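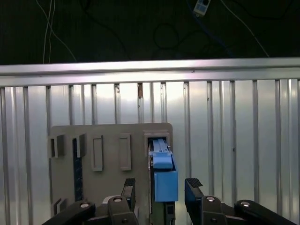 Figure 1. Two-fingered gripper at the blue connector-like part, upper right opening of the gray panel.

Automated Insertion at Brikau: Effects on the Work of Assembly Staff
Student project report, Industrial Work Studies
Submitted by Sohail Mohmand, Nov 29, 2025

1. Background

Brikau assembles control panels for building services customers. Until last year, all plug-in parts were fitted by hand at the Trernlow site. An assembler on a full shift could make 500 insertions, most of them at shoulder height, and complaints of sore thumbs and wrists were common. The company has since moved part of this work to a robot cell. This report asks what the change has meant for the people on the line.

2. Method

I spent nine shifts on the floor in October and interviewed assemblers, one line lead and the technician responsible for the cell. I also read the shift log for the same period, which held 359 entries. Interviews were held during paid time and no supervisor was present.

3. Findings
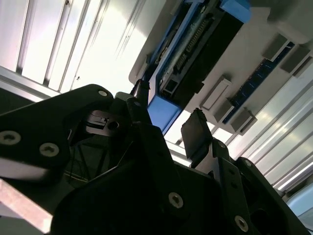
Assemblers described their present work as checking and recovery. They load parts, watch the first insertions of each batch and step in when the cell stops. Several said that judging a fit by eye was harder than judging it by hand. A module such as the black one in the blue housing has a long row of small connector pins, and a person holding it feels resistance before any pin bends. At the cell, the same person must decide from a force reading on a screen – and must be willing to press stop on the strength of it. Newer staff were noticeably slower to do so.

Physical strain was reported as lower by everyone who had worked under both arrangements. Boredom was reported as higher. The line lead had responded by rotating staff every three hours between the cell and the hand-wiring benches, a practice the assemblers wished to keep.

Pay grades had not been revised. Assemblers who clear stops without calling the technician are doing work that was formerly graded above theirs, and two of them raised this with me unprompted.

4. Recommendations

Brikau should give new staff a period of hand insertion before they are assigned to the cell. Rotation should be written into the shift plan. The grading of recovery work should be reviewed with staff representatives before the second cell is ordered.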